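4.3 Fitting and checking the jaw pads

The procedure in this section applies to the Flavari hand-held gripper as assembled in the Praltumcombe shared workshop. Complete section 4.2 before proceeding.

Caution: Disconnect the battery before placing fingers between the jaws.

1. Place the gripper on a level surface with the jaws facing away from you.
2. Slide each rubber pad onto its jaw until it seats.
3. Confirm that the textured insert lies on the inner face of the V.
4. Tighten both pad screws by hand, then by a further quarter turn. Do not use a powered driver.
5. Close the jaws slowly on a flat test strip.
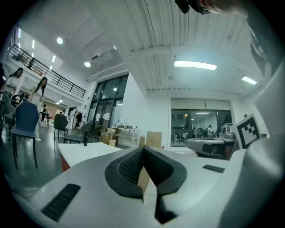

Figure 4.3. Jaw pad with mesh insert, light strip held between the lobes. Second gripper with square marker at right.

6. Pull the strip gently. If it slips, release the jaws and repeat steps 2 to 5.
7. Reconnect the battery and run the Prunivon grip test for 100 cycles.
8. Enter the result on the build sheet and sign it.

Note: Keep the ribbed grille on the housing clear of tape and labels.

Note: Where two grippers are to be used together, check both before fixing the markers (section 4.4).

Pads must be replaced after 2000 cycles, or sooner if the mesh has lifted. Spare pads are issued by Carola Hamann on request. Quote part number 76.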